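Running the Fallurdale ferry office

3 November 2023

Biljana Ivanov has sold tickets for the Fallurdale ferry since before the new landing was built. She started on the evening shift, selling return fares through a hatch, and took over the office when the previous manager moved away.

"I thought I'd stay one winter," she says. "I needed the money and it was a short walk from my apartment."

The ferry makes the crossing to Flesport and back all year, except when ice closes the channel, usually in February. It takes up to 3000 passengers a week in summer. In winter it carries mostly school kids, nurses from the clinic and people going over to the market.

Ivanov's day starts at 5, when she opens the waiting room and calls the boat. The skipper, Zlatko Milošević, gives her the wind and tells her if he plans to sail. If he doesn't, she puts a notice on the door and starts phoning the regulars.

"Some of them don't have cell phones," she says. "I call the house. Usually somebody picks up." 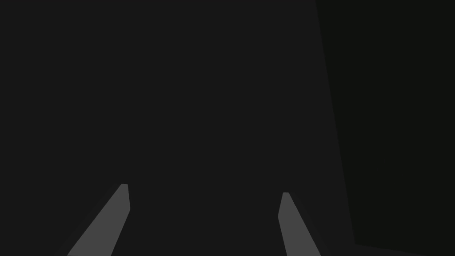

The paper tickets went away two years ago. The town bought a system from a company called Iveo, and passengers now carry a card they load at the counter or at Mujić, the grocery store on the Flesport side. Ivanov was against it at first.

"I liked the rolls. You tore one off and that was it. With the card, people forget what they have left and get upset with me."

She has changed her mind about part of it. The month-end count used to keep her at the office until late, and now it's a printed sheet. When she closed out the last of the paper rolls, the final ticket sold was number 3499. She kept the stub in her desk.

Milošević, who joined us with his coffee between crossings, doesn't miss them. "They blew all over the deck," he said. "I was always picking them up."

The town wants to drop the last evening sailing next year. Ivanov has written two letters against it. The nurses finish late, she says, and the road around the bay is bad after dark.

"They can cut the noon boat. I told them that in the first letter."

She hasn't had an answer yet.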